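Dakgate Equipment Reuse Group
Minutes of the September meeting, Fulon Building, lower workroom

The meeting opened at 4:30 p.m. Titilayo Akande was in the chair. There were 14 members present, and apologies had been received from Vukčević.

1. Minutes of the previous meeting

The minutes were approved with one correction. Under item 5, "storage bay" should read "loading bay".

2. Server refurbishment

The chair reported that 64 retired servers have been accepted under the agreement with Fekia. Of these, 20 have passed the incoming check and are on the shelves next to the workroom. The others remain on pallets in the loading bay and will be brought up as bench space allows.

Members discussed the state of the processors. Old thermal paste has been found dried on the heat spreaders of a number of units, and the Dell board on the bench was cited as typical, with whitish residue over most of the chip.
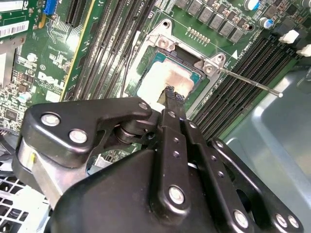
3. Cleaning procedure

The draft procedure was read and amended. As adopted, it requires that:

Residue be removed while the processor is still seated and the retention frame is closed.

Only lint-free wipes and the approved cleaning fluid be used. Paper towels are withdrawn from the workroom.

The heat spreader be wiped from the outside toward the middle, with a fresh wipe for each pass.

The markings on the heat spreader be copied to the unit record once they can be read. If they cannot be read, the technician is to write "not legible" and leave the line open - no guesses from the chassis label.

A question was raised about lifting the processor out to clean the edges. It was agreed that this should be done only when paste has run over the side, and that a socket cover must be fitted at once.

4. Memory

The memory modules are to be tested separately and stored in trays by capacity. Slots are to be left empty until the processor has been signed off, and the white latches are to be checked for cracks before any module goes back in. Two members asked that the tray labels be printed larger. Agreed.

5. Supplies

Spending of $700 was approved for wipes, cleaning fluid, new paste and anti-static trays. The order will be placed through the Fulon Building office. The present stock of wipes is expected to last about two weeks.

6. Inspection before new paste

The chair proposed that each socket area be looked over under the bench lamp before new paste is applied, with attention to the retention lever, the screws and the open memory slots on both sides.
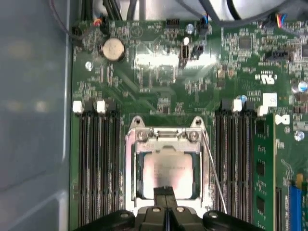
Vukčević had asked in writing whether the person who cleans a processor may also sign the inspection line, and suggested that a second person should do so. The suggestion was adopted, to take effect with the next pallet.

7. Other business

The key to the loading bay is to be returned to the office by 6 p.m. each working day.

The meeting closed at 5:40 p.m.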